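Why Do People Clap at the End of a Show?

By Lama Nimri

Have you ever sat in a theater and clapped until your hands were pink? Maybe you did not even like the show so much, but everybody around you was clapping, so you did it too. This is a very old habit, and scientists are interested in it.

Clapping is a way to say "thank you" and "well done" to many people at once. An actor on a stage cannot hear 800 persons saying thank you one by one. But a clap is loud and quick, and you do not need to learn it at school. Babies often begin to clap before they have their first birthday.

In old Rome, people also clapped for actors. Some actors ended the play by asking the public for it! Later, in Paris, there were groups of people who got money to clap. Such a group was called a claque. One person had to laugh at the jokes, another one had to cry at the sad parts. The other visitors heard them and often did the same.

Why do we copy each other? Clapping is catching, a little like a yawn. When a few people begin, the others feel that it is the right moment. When a few people stop, the sound soon becomes smaller. So a long applause does not always mean that the show was better.

Not everybody claps with the hands together. Many deaf people lift both hands in the air and turn them quickly from side to side. In some universities in Germany, students knock on the table when the lesson is finished.
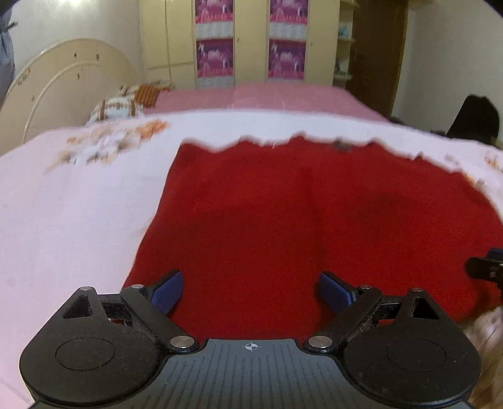 Two blue finger pads over a red cloth.

Try it yourself

Last April, Darmawan Sinaga tried a small test with his class of 12 children in Sakville. One child sang a short song, and only two friends knew that they must clap for a long time. You can do this at home with your family. Do not tell the others the secret before the song is over. Then ask them: who decided when to stop?

New words

Applause: the sound of many people clapping.
Claque: a group of people who are paid to clap.
Public: the people who watch a show.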